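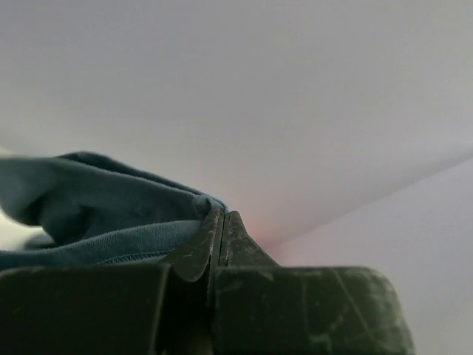

Blue knit with a stitched hem, bunched up against the left fingertip, wrist camera view.

Giso cloth grasping: frequently asked questions

What is Giso?
A way for a robot to pick up clothes by the hem, using only its wrist camera. Lộc Lã started it at the Sternov lab, and we love working on it!

Why hems?
A hem gives you a line to follow. Grab the middle of a shirt and you still have to find out which way it lies.
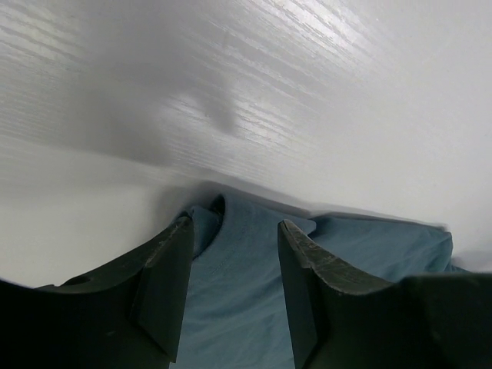

How does it choose a spot?
Giso scores every small ridge in the cloth and goes for the best one. Flat stretches score low, and a fold standing up beside a fingertip, like the little one at the left finger here, scores high. Shiny tabletops used to fool it (those bright streaks!), so Lenuța Pîrvu added a glare filter.

How much data did you use?
2000 grasps for training, then 156 new ones for testing.

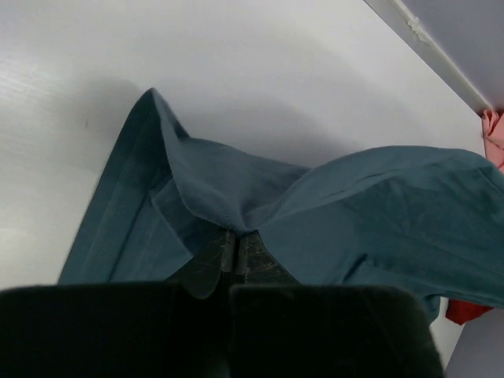 The test grasps were kept apart from the start, and 69 of them used garments the model had never met. We were thrilled with those!

Can I try it?
Yes, the code comes out in January.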